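Will a USB sound dongle get rid of the hiss on my headset mic?

Posted in Audio and Microphones
18 January 2018

Aniela Wasilewska

I have a Tirwood desktop with the headphone and mic jacks on the front, and a plain headset with two plugs. People on calls tell me there is a steady hiss behind my voice, and a kind of zipping noise when I move the mouse. I don't hear any of it in my own ears. Music sounds fine to me.

A guy at the store tried to sell me a Clarkilier USB adapter for 40 dollars. The box says "studio clear" and "noise free", and I have bought enough things with that printed on the box to be suspicious. It's a plug with two holes in it. Why would that sound better than what is already in the computer?

What I've tried so far: the rear jacks (a little better, but the zipping is still there), a fresh driver from the Tirwood site (no change), and turning the mic level down, which made me too quiet to hear. Mic boost was at the top and I left it there.

I don't record music. It's calls and some gaming in the evening. Is the adapter worth it, or am I paying for a blue light on a stick?

Waltraud Hubmann

I'd be suspicious of the box too, but the idea behind the thing is sound enough. The zipping when you move the mouse is electrical noise from inside the computer getting into the mic input. A mic signal is tiny, so the input has to amplify it a lot, and whatever leaked in gets amplified along with it. Your headphones get a much stronger signal, so you don't notice anything on that side.

A USB adapter does the conversion outside the case, and that often kills the mouse noise. Often. It still takes its power from the same computer, and a badly made one will pass the noise right along. The price tells you very little. I have a cheap Aebischer that is dead quiet and a Fernunau that cost 26 dollars and whistles whenever the hard drive is busy. I returned one Fernunau already, thinking it was faulty, and the second did the same.
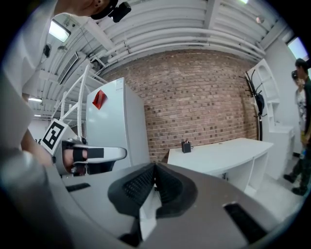
Before you spend anything, fix that mic boost. Having it at the top is probably most of your hiss. Right-click the speaker icon, open Recording devices, pick the mic, then Properties, then Levels. Put the boost at the lowest step that isn't zero and bring the main mic slider up to make up for it. Move the mic closer to your mouth, a little off to the side so you don't breathe into it. Then record yourself with Sound Recorder, wiggle the mouse while you're silent, and play it back. Don't go by what people on calls tell you. Half of them are listening on a laptop speaker, and the call software does its own cleanup, so you never know what you're judging.

If the zipping is still on the recording, borrow a USB adapter from someone and run the same test. Plug it in at the back, well away from the mouse if you can. Then you'll know for your computer, and the box can say what it wants.

I wouldn't pay 40 for one. Whatever you buy, keep the receipt.

pixelmoth

just get a usb headset, the whole thing is digital so there cant be any noise

Waltraud Hubmann

There can. A USB headset has the same sort of little sound chip in it, tucked into the earcup or the cable remote. The mic is analog until it reaches that chip. Some are very good and some hiss like a kettle.

Aniela Wasilewska

Okay, boost is down to the first step and the slider is at the top. On the recording the hiss is a lot lower, low enough that I'd stop caring. The zipping is still there when I move the mouse, quieter than before. My brother has some no-name adapter in a drawer that he swears works, so I'll try his before I go anywhere near that store again.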